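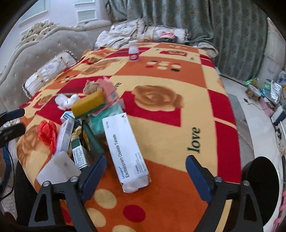
Notebook, hand-held grippers, finger pad comparison
Friday, February. Started 9:40.

Purpose for today: decide which finger pads go on the second pair of hand-held grippers before they are sent to Davholm. We have two candidates, the Guérin pads (softer, with fine ribs) and the Mitow pads (harder, smooth, a little thicker at the tip). Until now we compared them only on the bench in Harnevville, on a flat black mat, with foam cubes. I do not trust this result very much, so today is the bed setup with the mixed pile.

Setup. Patterned blanket on the bed, cream, orange and red, with rose prints. It is a difficult background and I want it like this. Pile of small things on the left, and the long white Lexapro box placed diagonally beside it. The bottle with the magenta label stands alone far back on the blanket, for the reach test. Left and right gripper both in use, camera on each. Before starting I checked the four joint screws on the right gripper and tightened one with a quarter turn.

Procedure. 16 attempts per object per pad type, same operator, same order. An attempt is good if the object is lifted, held for 3 seconds and put down without slipping. If the object turns in the fingers but stays, I write "turn" and count it as good, but with the mark. The pile is rebuilt after each round. I try to rebuild it the same way but of course it is never the same.

Round A, Mitow pads.

Long medicine box: very good when taken across the narrow side in the middle. If taken near the creased end, the carton gives way and the box tilts down. Most of the "turn" marks are from there. I also tried to take it by the edge of the flap, this does not work with any pad and I will not repeat it.

Sponge: no problem. Too easy for a comparison. I keep it only because it changes shape, and it is useful to see how the camera follows the pads when they sink into it.

Red plastic bag with the knot: taken by the knot it is fine. Taken by the loose part, the smooth pad slides and the fingers close on nothing. Several failures, all of the same kind.

Teal-green packet: the translucent wrapping gives reflections in the camera picture and I closed too early twice. This is operator error and not pad error. I repeated these two attempts and marked the repeated ones with R.

Flat pad at the front of the pile: the hardest one. The thick tip of the Mitow cannot go under it. It only pushes the pad along the blanket, and the blanket comes with it.

11:15, pause. Changed pads on both grippers. The Guérin ones need the longer pin, which was in the wrong drawer. Please put the pins back in the drawer with the label PADS.

Round B, Guérin pads.

Long medicine box: also good, and clearly better at the creased end. The ribs hold the carton with less force. With the Mitow I squeeze more without noticing and the box gets worse with each round. This means round B had the box in worse condition than round A and still the result was better.

Red bag: better on the loose part, though not perfect. When the ribs are perpendicular to the fold, it holds. When parallel, it slides like before.

Narrow box with the barcode: same result for both pads, no difference I can see.

Flat pad: the thinner tip goes under in more than half of the attempts. One time I caught the blanket together with it and lifted everything a little. I counted this as a failure.

White bottle: I expected the Mitow to win here, and it did. The soft pad bends on the round surface and the bottle leans before it comes up. With the hard pad it comes up straight. For bottles and other stiff round things, the hard pad is the correct choice.

Total over all objects: Guérin 95 percent good if I leave out the flat pad and the bottle. Mitow is lower, but I still must recount the sheet, I see one line where I wrote the tick in the wrong column. Do not copy a Mitow number from me before I correct it.

Camera notes. Exposure is on automatic. When the gripper turns toward the shiny tile floor, the picture goes darker and needs a moment to recover. For the next session fix the exposure on the blanket. In the view of the right camera a part of the left gripper comes in at the left edge when both hands work close to the pile. For the recording itself it is acceptable, but the person who does the tracking should know it. The dark blue finger pads are easy to find against the orange and the cream, less easy against the dark carton in the pile.

Cable. The thin black cable makes a loop at the side and pulled two times when I reached for the bottle. It needs 5 cm more, or a clip on the sleeve. I prefer the clip.

Problems not solved: the right jaw closes a bit later than the left jaw of the same gripper. It was there with both pad types, so it comes from the joint. I cleaned it and it is a little better. If it is worse on Monday I will open it.

Decision for now: Guérin pads on the Davholm pair, and one set of Mitow pads in the same case with the short pins, with a note that they are for bottles. Still to do: recount sheet, order clips, fix the exposure, repeat the red bag with the ribs turned 90 degrees.

Stopped 15:50. Batteries are on the charger, left one was nearly empty.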